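Demonstration gathering (robotics)

Demonstration gathering is the recording of worked examples of a physical task so that a learning system can be trained to carry out that task on a robot. Each example, usually called an episode, pairs what the robot's sensors reported with the commands that were issued over the same span. A set of episodes covering one task or a family of tasks is called a demonstration set.

The practice differs from scripted programming, in which an engineer writes out the positions a robot arm must pass through. In demonstration gathering the positions are supplied by a person, and the system is left to work out how they depend on what the sensors report.

Terminology

Usage varies between groups. In this article an operator is the person who guides the robot, a station is the place where episodes are recorded, and a reset is the work of returning the station to a permitted starting state. A take is any recording, kept or not. An episode is a take that has passed review.

The word "demonstration" is sometimes used for a single episode and sometimes for the activity as a whole.

Methods of guidance

In direct guidance the operator holds the arm and moves it by hand while the joint sensors record its motion. The method needs little equipment, but the operator's hands and forearms often enter the camera view and may hide the object.

In remote guidance the operator works a second device, such as a smaller copy of the arm, a pair of hand controllers or a glove, and the robot follows. The camera view stays clear. The operator loses most of the sense of touch, and early takes tend to show excess force at contact.

A third method uses a handheld gripper with no arm attached. The operator carries it through the task, and the path of the gripper is later worked out from its camera and motion sensors. Paths recorded this way must be checked against the reach of the arm that will repeat them.

Camera placement

Most stations use at least two views. A fixed camera, or one mounted on the robot's head, covers the work area. A wrist camera travels with the gripper and keeps the fingertips in view at close range. The wrist view is of most use in the last part of a reach, when the arm itself may block the head camera.

The wrist camera has a narrow view of the room and a changing background. In homes and similar settings the background may include mirrors, polished metal and glazed surfaces, all of which return bright spots that move as the arm moves. Episodes from such rooms are kept in the set on purpose.
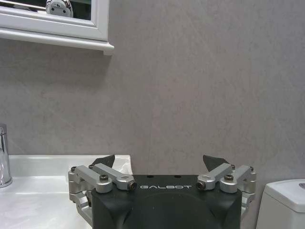
Exposure is normally locked before a session starts. If it is left to adjust itself, a white basin entering the view can darken the rest of the picture, and the same object will then appear at several levels of brightness within one episode. Some groups accept this and leave the setting on automatic, on the grounds that the finished system will run that way.

Episode structure

An episode begins with the gripper at a stated opening and the arm in a stated region, and it ends at a condition written down before recording starts. Typical contents are:

Camera streams, each with its own time stamps
Joint positions and joint speeds
Gripper opening, measured and commanded
Operator commands as received by the robot
A task label and a station label
A result mark entered by the operator

Time stamps are taken from a single clock where possible. Where they are not, the offset between clocks is measured at the start and end of a session and stored with the data. A drift between camera and joint records is hard to find later and can spoil a whole session.

Variation

A set in which the object always starts at the same point teaches little more than a fixed path. Stations therefore work from a variation sheet, which lists the starting positions, object types, light settings and robot base positions to be used. The sheet used in the Kinmont household trials gave 14 base positions for each room and called for a change of position after every nine takes.

Fixed furnishings cannot be varied within one room. For faucets, cabinet doors and flush buttons, variation comes from moving the station to another room or building - a slow step, and often the largest cost in a household set.

Review

Takes are reviewed before they enter the set. At the Lullitz station, where the review procedure was written by Kheri Kimaro, a take is rejected for missing camera data, for a clock offset above the stated limit, or for a result mark that does not agree with the recording. Hesitation by the operator is not a ground for rejection. Takes that contain a slip followed by a recovery are kept and given a separate label.

Failed takes are treated differently from group to group. The Hollis set discards them. The Tasico set, which holds more than 3000 episodes, stores them in a separate part with the point of failure marked, and 300 episodes are held out of training for testing.

Limits

A system trained by copying inherits the habits of its operators, including approach angles chosen for comfort at the controls. Small errors also carry the robot into states that no operator recorded, after which its behavior is poorly defined. The usual remedy is to run the trained system, let an operator take over when it goes wrong, and add the corrected portions to the set.

Sets do not transfer freely between robots. A change of fingertip shape, wrist camera angle or finger linkage alters the view and the contact geometry, and earlier episodes may then need to be given a lower weight or recorded again.

See also

Remote operation
Learning by imitation
Robot gripper
Camera calibration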